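# Sim cell: wrist view doesn't match the real one, stacking fails at the second block

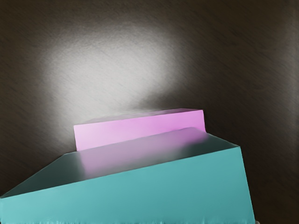
## Posts

**kestrel_mt** wrote:

Wrist view from our sim copy of the Brandton cell, teal block in front and pink one behind it. The policy trained on this picks up the first block fine on the real arm and then misses the second, always long. Same table height and same block sizes in both. We ran 726 real picks in October and nearly all the misses were on the second block.

I re-did the hand-eye calibration twice and nothing changed. What would you check next?

**dropforge** wrote:

Your tops are too shiny. There's a pink reflection lying right across the dark top of the teal block. Do your real blocks do that? Ours are matte and you'd never see it. If the network has learned to find the rear block from that smear, it'll be lost on the real table.

Raise the roughness on the block material and retrain.

**Uwe Petersen** wrote:

I'd leave the material alone for now. A miss that is always long sounds like geometry to me. A shine problem should scatter the picks in every direction. Check the camera mount offset in the sim file against the bracket you have bolted on. We had a Stenberg bracket swapped for a Moodley one and the lens ended up 17 mm further forward. Calibration passed both times, but the sim still had the old number.

**dropforge** wrote:

It won't always scatter. The reflection comes toward the camera from the base of the pink block, so it could pull the estimate one way every time.

**Uwe Petersen** wrote:

Then it would pull it short in sim, and he'd have seen that there. Measure the bracket first. It takes ten minutes and retraining takes all night.

**kestrel_mt** wrote:

Real blocks are painted and dull, so dropforge has a point. The bracket did get changed when the arm came back from Zukthorpe. I never touched the sim file after that.

**pell_r** wrote:

Look at the light too. You have one hazy bright patch on the wood behind the blocks and it goes nearly black to the right. If your cell has overhead panels, the real table will be a lot more even. Move the light around between episodes.

Also, there's a jagged streaky fringe along the bottom of the teal front. Could be the render settings. I'd want to know before I trained on more of it.

**kestrel_mt** wrote:

OK, bracket is off by 2 cm on paper. Fixed the offset in the sim file and left material and lights as they were so I only change one thing. Retraining tonight.

**dropforge** wrote:

Fine, but do the roughness next whatever comes out. It's one line.

**Uwe Petersen** wrote:

Write the bracket part number in the header of the sim file while you have it open.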